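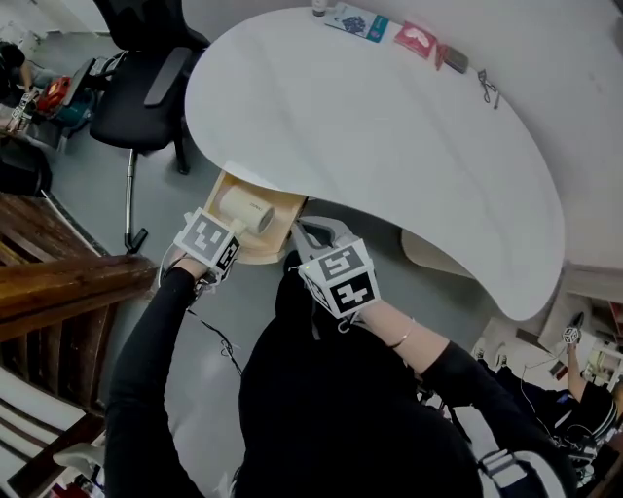
白色大桌的圆角这一侧，浅色木托盘拉出来一截；对面桌沿上排着小瓶子、盒子、红色小袋和剪刀。

星期二，下午接着晚上写的，中间去吃了碗面，所以前后语气可能不太一样，大家将就着看。

先说桌子。楼下这张腰果形的大白桌搬进来以后，我一直想好好记一笔，拖到现在。Kuvberg 的单子上写的是最宽处164厘米，我拿卷尺横着量、斜着量，都对得上，但是凹进去的那一段怎么量都觉得别扭，尺子没有地方靠。后来用一根棉绳贴着边走了一圈，再把绳子拉直了量，才算把边长弄清楚，数字记在图纸背面，图纸夹在蓝色文件夹里。以后谁要做桌垫或者包边，请直接去翻图纸，别再重新量一遍了，绳子也在文件夹里，打结的那头是起点。

弯边的桌子用起来其实很舒服。以前那张方桌，站在长边的人总要伸着胳膊去够中间的东西，现在人站在圆头这里，两只手往前一放，远近都顺。唯一的毛病是容易往上堆。直边的桌子堆乱了，一眼就看得出来歪，弯边的桌子东西怎么摆都像是随手放的，于是大家（包括我，主要是我）就真的随手放了。上个星期我找一把剪刀，从楼上找到楼下，最后发现它就在桌子对面那一沿上，老老实实躺着，前面挡了一摞打印纸。

所以今天定下来一个办法，先试着用：桌面中间只放正在做的活，零碎靠对面那一沿排成一排，一件挨一件，不许叠。剪刀一律放右边，刀口朝外面那面墙。还没归类的小物件进托盘。

托盘值得多写几句。它在桌沿下面，浅色木头的，往外一拉就能用，推回去就不碍腿。我很喜欢这个东西，圆筒形的、会滚的小件，放在桌面上总让人提心吊胆，放进托盘里就安稳了，四边有沿挡着，手松开也不怕。但是托盘不能拉到头，没有限位，拉到头会整个掉下来，我的脚背可以作证。我在侧面用铅笔画了一道线，拉到线为止。铅笔印容易蹭掉，改天换一条细胶带。

边上有点毛刺，用1000目的砂纸轻轻过了一遍，手指摸着已经很顺，只有右后角还有一点点涩。别再用粗砂纸磨了，木头的颜色会发白，和旁边不一样，我在一块废料上试过，难看得很。砂完用拧干的布擦，晾一晾再推回去。

滑槽里的螺丝也看了，原配的偏短，咬不住，我换成14毫米的，紧了很多。换下来的旧螺丝装在小纸袋里，纸袋上写了字，请不要看见纸袋就扔。上次那袋垫片就是这么没的，我到现在还心疼。

再说小风扇。楼下靠楼梯这边下午闷，白色的那个手持风扇就成了最抢手的东西，谁热谁拿，拿完了就不知道落在哪里，有时在椅子上，有时在台阶上。台阶上千万不要放，踩到了人和风扇都要遭殃。
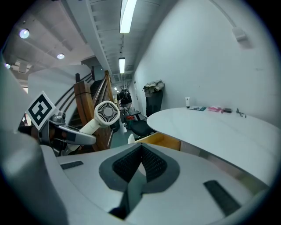

我的想法是给它找一个固定的家，最省事的就是楼梯脚下那根粗木柱旁边，从桌子走过去没几步，下楼的人一眼也能看到。先放一个浅口的小篮子试试，不往柱子上钉东西，那根柱子的木纹很漂亮，蜂蜜一样的颜色，打个孔进去我会难过好几天。篮子里只放风扇和充电线，别的不进，特别是笔，笔一进去就会带着一大家子进去。

充电线现在有长有短，长的那根拖在地上，我绕了几圈用布带扎住了。扎线用布带，别用橡皮筋，夏天橡皮筋会化在线皮上，黏糊糊的，洗都洗不掉。风扇的格栅里会积灰，拿干的软毛刷顺着缝往外扫就行，别拿水冲。我在柜子里备了一把毛刷，木柄，绑了红线的那把，只用来刷风扇和键盘，请不要拿去刷胶水。

楼梯扶手今天也顺便擦了一遍，从上往下擦，拐弯的地方灰最多。竖着的那些栏杆一根一根擦太费工夫，我套了一只旧棉袜在手上，握住了往下一捋，又快又干净，推荐给大家，袜子用完记得洗。擦到一半有人上下楼，我就贴着墙让一让，聊了几句，正好听到一个好主意：台阶旁边别再靠纸箱了，纸箱压平了立到白色架子的侧面去。晚上我已经照做，地方确实宽敞了不少，脚底下也踏实。

架子上的东西我没有动。那是 Clondance 那边的布置要用的，哪些是留的、哪些是退的我分不清，贸然整理反而添乱。等负责的人来了一起过一遍，先分成2堆，留的靠里，退的靠外，退的那堆写好条子寄回 Ivanyshyn。纸箱够用，封箱胶带只剩薄薄一圈，要买。

转椅也提一句。黑色网背的那把放在桌子旁边，坐着很舒服，可是站着干活的时候它总在脚后跟那里等着。不用的时候请往墙那边推，推之前看一眼轮子底下有没有线。轮子里绞了不少头发和线头，我用镊子夹出来一小撮，夹完顺滑多了。气杆没问题，升降都好，不用报修。地面是灰的，掉了小螺丝很难找，建议拿手电贴着地面斜着照，影子会拉长，比趴在地上摸管用。

灯光这件事拖得最久。晚饭以后天黑了，我把大房间的灯都打开，从桌子这头走到那头，一边走一边拿一张白纸看影子。 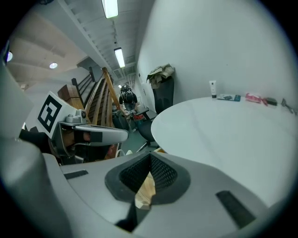
屋顶：白色的梁，梁上的长灯管，一直排到远处。

长灯管照大片地方很好，墙和屋顶又都是白的，整个屋子亮堂堂，做粗活完全够。可是在白桌面上剪细东西，我的手影正好落在要剪的线上，换到另一边站又轻一些。所以细活请绕到弯进去的那一侧做，纸上画的铅笔线看得清楚得多。Clumia 的台灯样品还没有寄到，目录上有夹桌沿的和带底座的，我倾向夹桌沿的，但是桌沿是圆弧，夹口能不能吃住要等实物来了试。到时候垫一层毛毡，别把白漆面夹出印子。如果夹不住，就退而求其次用带底座的，占一点桌面，也认了。

另外注意到楼梯那边的圆筒灯颜色偏冷一些，和我家里的暖灯比起来差得很远，对颜色要求高的活（选布、配纸）还是白天拿到窗边去看，晚上看好的颜色第二天常常后悔。我上次挑的米色封面就是晚上定的，第二天一看发绿，重印了一遍。

灯管上落的灰，站在地上看不见，爬上梯子一抹就是一层。今天没有爬，一个人在的时候不爬梯子，这条老规矩继续有效。等凑够人，一个扶一个擦，先关灯，等灯管凉透。

还没做完的，随手写在这儿：托盘右后角再轻砂一下，铅笔线换胶带；买封箱胶带，顺便买布带，深色的耐脏；篮子放到木柱旁边，试用到月底，要是大家还是把风扇到处放，我再想别的办法；图纸背面的桌边长度抄一份到本子的封底内页。

桌上那只红色小袋子和青白相间的盒子我暂时留在原处了，谁的请自己收一下，没人收的话我下次挪进托盘，左半边。

水壶已经倒空，晾在水池边上，楼下的灯我走的时候关。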